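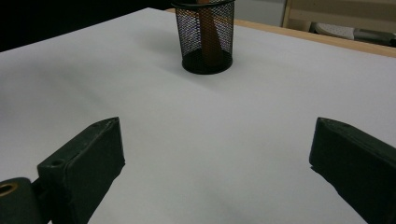
Trukberg培训楼228室桌面、文具及室内用具安全检查,依据本楼《公共工作室使用管理办法》第四章执行,检查范围包括工作台、台面覆面、台面文具、储物柜、座椅、电源、照明、通道及清洁用品。台面用具以立放稳定、底部平贴、不妨碍操作为基本要求,白色台面后部所置黑色金属网笔筒即按此要求核对,筒底平放于台面,筒内可见一件橙褐色细长物,近于直立而略有倾斜,其品类(铅笔或木棒)在3.3项中另行登记。台面后侧浅色木质边条的检查意见见2.4项。本表所列结论仅对检查当时的状况负责,检查后室内用具如有增减或移位,由使用单位自行复核并补填附页。

检查表名称:228室桌面及用具安全检查表(含检查意见)
检查月份:8月
检查人:Fulgencio Trujillo
复核人:Veronika Ammann
使用单位联系人:Estela Figueroa
归档:Perla Lozano
结果用语:合格;基本合格(须留意);整改;不适用

填表说明

一、每项结果只填一种用语。检查人对结果有保留的,在“意见”栏写明,不得在结果栏加注问号或其他符号。

二、“整改”项须同时写明责任方和完成时限。时限从本表送达使用单位之时起算。

三、“基本合格(须留意)”不要求书面回复,但下一次检查时须对照本次意见复看。连续两次列为“基本合格”且状况没有变化的,由复核人决定是否改列为“整改”。

四、检查人现场纠正的事项,仍按纠正前的状况填写结果,并在意见栏注明“已当场处理”。

五、旧版检查表中“桌面整洁”一项含义过宽,各检查人掌握尺度不一,本版已拆分为第二部分和第三部分的若干分项。引用旧版结果时请注明版本。

第一部分 房间总体状况

1.1 房间标识与联系信息
检查内容:门外房号清晰,联系信息有效,使用须知张贴在进门可见处。
结果:基本合格(须留意)
意见:房号清晰。使用须知为上一版本,第二页所列联系人已变更,应改为Estela Figueroa。内容其余部分与现行规定一致,暂不影响使用。更换时请将旧页取下,不要直接覆盖粘贴,以往有几间工作室的须知重叠张贴,使用者无法判断以哪一页为准。

1.2 出入口
检查内容:门能完全开启,闭门器工作正常,门后不存放物品。
结果:合格
意见:闭门速度适中。门把手固定螺钉无松动。

1.3 地面
检查内容:地面平整,无翘边、破损、积水及散落物。
结果:基本合格(须留意)
意见:进门右侧地面接缝略有起边,徒手可触及,尚不至于绊脚。建议与走廊地面的维修一并安排。在此之前,清洁机具经过该处时应提起。

1.4 窗及遮光设施
检查内容:窗扇锁闭可靠,限位装置完好,拉绳收束在儿童不易触及的高度。
结果:合格
意见:本室偶有家庭开放活动,拉绳收束器请继续使用。中间一扇窗的限位装置较紧,开启时须稍加用力,属正常范围。

1.5 照明
检查内容:台面照度均匀,灯具无闪烁,灯罩无松脱。
结果:合格
意见:以书写、裁切、粘贴等工作的需要衡量,台面照明可以满足。使用单位曾提出傍晚靠窗一侧反光较重,检查时未遇到该情况,无法作出判断。请使用单位在出现反光时记录时刻和座位,交Perla Lozano随本表归档,供下次检查安排在相应时段进行。

1.6 温度与通风
检查内容:通风口无遮挡,滤网按期更换,室内无异味。
结果:基本合格(须留意)
意见:通风口下方柜顶存放有卷装纸张,与出风口距离偏近。纸张未固定,气流较强时有滑落可能。应移至柜内或改为平放。

第二部分 工作台及台面

2.1 工作台稳固性
检查内容:台腿着地,无晃动;横撑及连接件紧固;承载时无异响。
结果:合格
意见:检查方法为双手按压台面各角并左右轻推。其中一张工作台的调平脚曾经更换,新旧脚垫外观不同,着地良好,无需处理。

2.2 台面平整度
检查内容:台面无明显凹陷、鼓起、裂口;放置杯、筒一类用具时不倾斜。
结果:合格
意见:以直尺贴放检查,未见影响使用的起伏。立放用具的底部与台面贴合情况一并核对。笔筒、量杯等直立用具对台面平整度较为敏感,今后发现此类用具放置后晃动,应先查台面,再查用具底部。

2.3 台面覆面
检查内容:白色覆面层(纸张、覆膜板或其他材料)铺放平整,边角不翘起,表面清洁,无残留胶渍和尖锐附着物。
结果:基本合格(须留意)
意见:各工作台覆面材料来源不一,现有登记未写明哪一张台使用纸张,哪一张台使用覆膜板,检查时只能按外观核对。两类材料的清洁方法不同,误用湿布擦拭纸质覆面会造成起皱,起皱后立放物品的稳定性随之下降。请使用单位在登记表中补写材料种类。白色哑光表面便于看清细小碎屑和断芯,检查人同意继续采用浅色覆面。

复核人补充意见(Veronika Ammann):同意上述意见。另请注意,覆面如为活动铺放,裁切作业前应将其取下,换用专用切割垫。覆面不得作为切割垫使用。此条在上一版检查表中有规定,本版编排时漏列,现补入,下次修订时列为单独分项。

2.4 台面边条
检查内容:木质边条与台面齐平,无毛刺、开胶、钉头外露。
结果:合格
意见:沿边条全长以干布拭过,未挂纤维。浅色木边条受潮后易发暗,目前颜色正常。覆面与边条相接处容易积存纸屑,日常清洁应沿边条方向擦拭,收拢后再清除,勿将碎屑扫落地面。

2.5 台面承放
检查内容:台面不放置超重物品;重物靠近台腿一侧;前缘留有操作空间。
结果:合格
意见:前缘操作空间指使用者就座后双臂前伸可及的范围,该范围内不应长期放置立式用具。笔筒一类用具靠后放置符合要求,取用时手臂不越过正在进行的工作。

2.6 台面遗留物
检查内容:使用结束后,台面无遗留刀片、图钉、断针、开口胶水及食品。
结果:整改
意见:靠门一侧工作台抽屉内有未加护套的刻刀,与橡皮、回形针混放。抽屉虽不属于台面,但取用时的危险与台面遗留相同,故并入本项。责任方为使用单位。时限为4个工作日。整改要求为刻刀加护套后移入有锁的工具盒,抽屉内其余物品清出,确认无散落刀片后方可放回。

使用单位答复(Estela Figueroa):已知悉。刻刀为模型课程所用,课后由任课人员收回,本次为遗漏。工具盒已从Goleck项目组调用一只,锁具完好。抽屉清理安排在课程间歇进行。

检查人复看意见:工具盒尺寸合适,内部分格可以区分长短刀具。抽屉清理完成后,请由Estela Figueroa在附页签字,届时本项改列“合格”。

第三部分 文具及立放用具

3.1 笔筒的放置
检查内容:笔筒立放于平整处,不靠台面边缘,不置于电源插座上方或键盘、图纸之上。
结果:合格
意见:笔筒位置距使用者稍远,取笔时须前倾,成年使用者无困难。若安排低龄学员使用,可将笔筒移至台面侧后方,仍不得贴近台边。

3.2 笔筒本体
检查内容:金属网无断丝,筒口卷边完整,底圈不变形,涂层无大片脱落。
结果:合格
意见:检查方法为戴薄手套沿筒壁外侧自上而下轻触一周,再以手指沿筒口内侧轻触一周。黑色金属网笔筒的断丝常见于网面与底圈相接处,肉眼不易发现,触检不可省略。网孔为菱形编织的,横向受压后网格会拉长,外观略有变形而无断丝时可继续使用。底圈为实心环形的,应查看底圈内有无积尘或细屑,积聚过多会使筒底抬起。

上述触检须取起笔筒进行,不得在筒内留有尖锐物时翻转倾倒。检查结束后放回原位,并确认底圈平贴台面。

3.3 筒内物品
检查内容:筒内物品品类明确,尖端朝下或加帽,不混放刀具、圆规针尖及针类;筒内物品重量不致使笔筒倾倒。
结果:基本合格(须留意)
意见:品类登记用语不统一,同为细长木质用品,有的登记为“铅笔”,有的登记为“木棒”,有的仅写“笔类”。透过网壁观察只能辨别颜色和大致形状,登记时应逐件取出核对后填写。未能核对的,填“待核”,不得凭外观推定。筒内物品略有倾斜属正常,倾斜后伸出筒口部分过长且外伸方向朝向使用者面部的,应调整。

物品较少时,长件在筒内会沿筒壁滑动,碰触台面时可能弹出。可在筒底垫一层薄毡,厚度以不抬高笔尖为准。

3.4 铅笔及削笔器
检查内容:铅笔无劈裂,笔芯无外露断茬;削笔器刀片固定,屑盒定期清空。
结果:基本合格(须留意)
意见:削笔器固定在柜侧,夹紧良好。屑盒已满,当场清空,已当场处理。建议将清空屑盒列入每周清洁内容。短于手掌宽度的铅笔不再放入笔筒,改放浅盘,以免使用者倒筒取笔。

3.5 剪刀
检查内容:剪刀闭合存放,刃口朝内,手柄无裂纹,中轴无松动。
结果:合格
意见:剪刀存放在柜内第二层专用插架上,不在台面过夜。圆头剪刀与尖头剪刀分架放置,标签清楚。

3.6 尺类与三角板
检查内容:金属尺边缘无卷刃,塑料三角板尖角无崩裂。
结果:基本合格(须留意)
意见:一把长钢尺的一端有轻微卷边,可以打磨处理,处理前停止外借。塑料三角板表面划痕较多,影响读数,不涉及安全,由使用单位自行决定是否更换。

3.7 胶粘用品
检查内容:胶水、喷胶、双面胶分类存放,瓶盖旋紧,标签完整;喷胶远离热源。
结果:整改
意见:柜内有一瓶无标签透明液体,与胶水并列存放,无法确认成分。检查人未开启。责任方为使用单位,时限为当日。处理方法为移出本室,按不明化学品流程交楼内统一处置,不得倒入水池。其余胶粘用品存放正常。

使用单位答复(Estela Figueroa):该瓶已于当日移交。据上一期课程记录,可能为稀释后的白胶,但无书面依据,同意按不明液体处理。今后分装一律贴写品名和分装月份。

3.8 图钉、回形针及磁扣
检查内容:小件存放于带盖容器,磁扣不与电子设备混放,低龄学员课程前收起。
结果:合格
意见:带盖小盒使用正常。盒盖上的品名用铅笔书写,已有磨损,建议改用标签。

第四部分 座椅与储物

4.1 座椅
检查内容:椅脚着地,升降装置可靠,椅背不松动,脚轮转动灵活且无线头缠绕。
结果:基本合格(须留意)
意见:可升降座椅中有一把缓慢下沉,满载使用一节课后高度有可察觉的变化。该椅已贴“待修”标签并移至墙边。请勿再推回台边使用。维修申请由Floor Visser一并提交。

4.2 储物柜
检查内容:柜体靠墙固定,层板承重在标注范围内,重物在下层,柜门开启后不阻挡通道。
结果:整改
意见:高柜背部固定件缺失一侧,柜体向前推拉时有可感位移。该柜上层存放图册,重心偏高。责任方为楼宇维修,时限为30日。在固定完成前,上层图册应全部移至下层,柜顶不得放置任何物品,并与1.6项所列卷装纸张一并处理。

复核人补充意见(Veronika Ammann):时限可以接受,前提是图册先行下移。请使用单位在移完后通知我本人复看,不必等待下次检查。如发现位移加大,应立即停用该柜并封闭柜前区域。

4.3 抽屉
检查内容:抽屉滑轨顺畅,有防脱出装置,内部物品分格。
结果:基本合格(须留意)
意见:滑轨及防脱出装置正常。内部分格不足,与2.6项所述混放有关。建议采购通用分格盘,尺寸以现有抽屉内宽为准,采购前请实测,同一型号工作台的抽屉内宽并不一致。

4.4 纸张与图纸存放
检查内容:大幅纸张平放或卷放固定,不斜靠墙面,不堵塞出风口和电源。
结果:基本合格(须留意)
意见:参见1.6项。图纸平放柜状况良好,抽出一层时其余各层能够锁止。

4.5 个人物品
检查内容:背包、外衣挂放在指定处,不放在椅背和通道内。
结果:合格
意见:挂钩数量能够满足平时课程。大型活动期间请增设活动衣架,衣架不得放在门后。

第五部分 电源与用电设备

5.1 固定插座
检查内容:面板无裂纹,接触良好,无过热痕迹。
结果:合格
意见:以插座检测器逐一核对,极性及接地显示正常。

5.2 移动插座
检查内容:不串接,不悬挂,不置于台面立放用具下方,线缆外皮完好。
结果:整改
意见:靠窗区域有两只移动插座前后串接。虽当时负载不大,仍属禁止行为,已当场断开。责任方为使用单位,时限为当日。该区域若确需增加取电点,应提出加装申请,申请表由Floor Visser提供。

5.3 台面线缆
检查内容:线缆沿台边固定,不横跨操作区域,不与笔筒、水杯缠绕。
结果:合格
意见:线缆绕过立放用具底部的,拖动时会将用具带倒。使用者临时接线时尤须注意,建议在课前说明中加入一句提示。

5.4 加热类工具
检查内容:热熔胶枪、电烙铁有专用支架,使用后断电冷却再收纳。
结果:不适用
意见:本室未批准使用加热类工具。Zotside工作坊如计划借用本室并使用热熔胶枪,须另行提交作业说明,并在现场配置耐热垫。任何加热类工具不得直接放置于纸质或覆膜类台面覆面之上。

5.5 电子设备
检查内容:设备散热口无遮挡,屏幕支架稳固,定期检测标签在有效期内。
结果:基本合格(须留意)
意见:一台投影设备的检测标签字迹不清,经与登记簿核对,仍在有效期内。请补贴。

第六部分 通道、消防与急救

6.1 通道
检查内容:工作台之间及台与柜之间通道畅通,轮椅可通过。
结果:合格
意见:最窄处净宽为87厘米,符合本楼内部规定。该处两侧均为固定家具,若椅子未推回台下则净宽不足,使用结束后推回座椅是必要动作,应写入须知。

6.2 疏散指示
检查内容:指示牌无遮挡,应急灯测试正常,疏散图与现状一致。
结果:基本合格(须留意)
意见:疏散图中储物柜位置仍为旧布局。出口和路线标示无误。待4.2项固定完成、柜位确定之后统一换图。

6.3 灭火器
检查内容:压力正常,插销完好,取用无障碍,检查卡按期填写。
结果:合格
意见:无。

6.4 急救箱
检查内容:箱内物品齐全、在有效期内,位置标示明显,使用后登记。
结果:基本合格(须留意)
意见:小号创可贴余量偏少。登记簿显示近期取用多与纸张割伤及裁切有关,未见与金属网用具有关的记录。因此3.2项的触检应视为预防性措施,不作为事故后的处理措施引用。

6.5 受伤与险情登记
检查内容:登记簿在位,填写完整,处理结果有签字。
结果:整改
意见:有一条记录只写“手指划伤”,未写所用物品和位置。责任方为使用单位,时限为4个工作日。请向当事人补问后填写。若无法补问,注明“无法核实”,不得事后推测填写。

使用单位答复(Estela Figueroa):已联系当期任课人员。该次为裁切卡纸时被纸边划伤,地点为靠窗工作台,无需就医。已补填。

第七部分 清洁与日常维护

7.1 台面清洁
检查内容:使用后按覆面种类清洁,清洁时移开立放用具,清洁后复位。
结果:基本合格(须留意)
意见:与清洁人员沟通得知,目前做法为绕过笔筒擦拭。绕过擦拭会在底圈四周留下积尘,时间长后形成印迹。应先取出筒内物品或一手扶稳,将笔筒平移至已清洁区域,擦拭后放回。纸质覆面只用干布或软刷,覆膜板可用微湿布,擦后不留水迹。

7.2 金属网用具清洁
检查内容:每月取出筒内物品,以软刷清除网孔灰尘,潮湿后及时擦干。
结果:整改
意见:无清洁记录。责任方为使用单位,时限为30日。清洁可与3.2项触检同时进行,记录合并为一行即可。请勿使用钢丝刷,易损伤涂层。清洁剂可用中性洗涤剂稀释液,清洗后倒置沥干,完全干燥后再放回纸质覆面上。

7.3 废弃物
检查内容:纸屑、刀片、胶瓶分类投放,刀片使用专用回收盒。
结果:合格
意见:刀片回收盒固定良好,投口朝内。装至标线时更换,不得摇晃压实。

7.4 清洁用品存放
检查内容:清洁剂原瓶存放,上锁,不与胶水、颜料同柜。
结果:合格
意见:清洁柜钥匙由服务台保管,借还有签字。

第八部分 对外借用与展示活动

8.1 借用前后检查
检查内容:借用单位在进场前和离场后分别填写简表,由使用单位确认。
结果:基本合格(须留意)
意见:Sulemana展示活动的进场简表完整,离场简表缺第三栏,即台面用具复位情况。已请该单位补报。简表中“物品已归还”与“物品已复位”是两件事,归还指交到本室,复位指放到规定位置,今后请分别勾选。

8.2 活动期间台面布置
检查内容:展示物不遮挡用具,参观者一侧不放置尖端朝上的物品。
结果:不适用
意见:检查时无对外活动。供今后参考,参观者可从各侧接近工作台的情况下,原先相对于就座者“靠后”的位置即成为另一侧参观者的前方。届时笔筒应移入柜内,或放在由工作人员值守的台上。

8.3 低龄学员活动
检查内容:剪刀、圆规、细长尖锐用品由工作人员发放和收回。
结果:合格
意见:查阅上一期活动记录,发放与收回签字一致。建议保留现有做法。

检查结论

本室总体状况为基本合格,可继续使用,使用范围不作限制,但4.2项所列高柜在固定完成前按复核人意见执行。工作台、台面照明及通道状况较好。主要问题集中在刀具存放、不明液体、插座串接、高柜固定、险情登记和清洁记录,其中不明液体和插座串接已在当日处理完毕。台面及立放用具部分无须停用的项目,登记用语和覆面材料种类应尽快补正。

后续安排

图册下移完成后,由Estela Figueroa通知Veronika Ammann复看。
高柜固定、座椅维修和取电点申请,由Floor Visser跟进,进度填写在附页第二栏。
覆面材料种类登记,由使用单位补填,检查人抽查。
筒内物品“待核”项,取出核对后更正,更正处签名,不得涂改原字。
使用须知换页,连同6.1项推回座椅的提示一并印制。
2.3项所述“覆面不得作为切割垫使用”,在新版检查表印发前以书面通知形式执行。

补充意见

Floor Visser:座椅报修已受理,配件到货前无法确定日期。关于取电点,建议先统计靠窗区域实际用电设备,再决定加装位置,否则容易装在下一次调整桌位后无法使用的地方。

Fulgencio Trujillo:同意。另对3.3项作一点说明。检查人在台边目视时,对筒内橙褐色物品只能作“疑为铅笔或木棒”的记录,登记表亦应保留该措辞,待使用单位取出核对后再改。请不要为使表格整齐而提前填定。

Perla Lozano:本表及附页已收。旧版检查表存于同一卷宗,借阅时请勿抽换页次。补签后的附页直接送档案室,不再经服务台转交。

附页填写栏目

项目编号:
处理内容:
完成时间:
处理人签字:
使用单位签字:
复看结果:
复看人签字:
备注(覆面材料、筒内物品核对结果、其他):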